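Murkmont open day, quick write up

Back from Murkmont, 24 of us went in the end. Good turnout, bad parking. Amna Rizvi showed us round the picking cell. Blue bins in on the rollers, white bench in front, robot does the sorting. Bushra Yousafzai ran the demo and took questions all the way thru. Plenty of them!
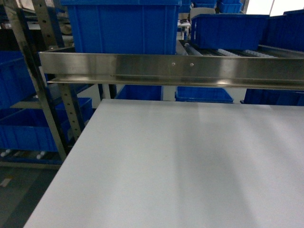
Heledd Rowlands asked about speed. Best shift so far is 1,452 picks, they want 2,934 by October. Ambitious. Small parts still the sticking point, Bushra was quite open about that. Dorian Deschamps wanted to know who clears a jam (a person, with the power off). Tea and very good samosas after.

Next visit is Granance, only 16 places so be quick. Names to Amna Arain please, and say if you need a lift. Flat shoes, no dangly scarfs.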